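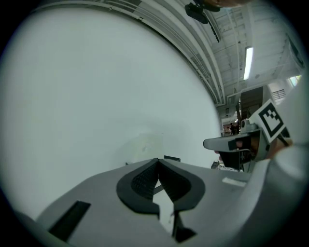 Progress report no. 11 - Gumlow building, main room
22/12/2024
To: Aswood grants desk

Quick one before the break, full accounts to follow in January.

Walls - done. Long wall had its second coat of white, plain finish as agreed. Touch-ups still owed near the bottom, will get to it. 54 gallons used so far, a bit over what we budgeted.

Ceiling - beams, joists and panels all painted white. Took longer than planned, mostly the corrugated parts, brush work the whole way. Very happy with how much brighter the room feels though.

Ductwork - staying where it is, up along the top of the wall. Sial quoted for boxing it in and we said no, too expensive. Trim stays as is.

Floor - not started. Skinine want the room cleared first and need a definate date from us. Proposed second week of January, waiting to hear back.

Money - $862 left in the paint and materials line. Scaffold hire ran over by $300, taken from contingency. Reciepts are in the shared folder, two missing, chasing.

Need from you: ok to move the floor payment into next quarter. Also whether you still want a sign by the entrance - if so please send the logo file, the old one prints blurry.

Next report end of January.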